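Toy cube

A toy cube is a small block with six equal square faces. It is among the most common toys for building and sorting, and is made in wood, plastic or foam. Plain cubes usually have one color each, such as green or orange.

Two cubes can be held side by side, face against face, to compare their color and size.
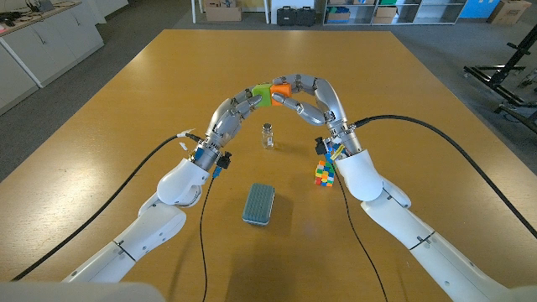

Sets

Small sets have 7 cubes and the larger school sets have 200. The Nenier set, designed by Chih-ming Leung, was sold in a cotton bag.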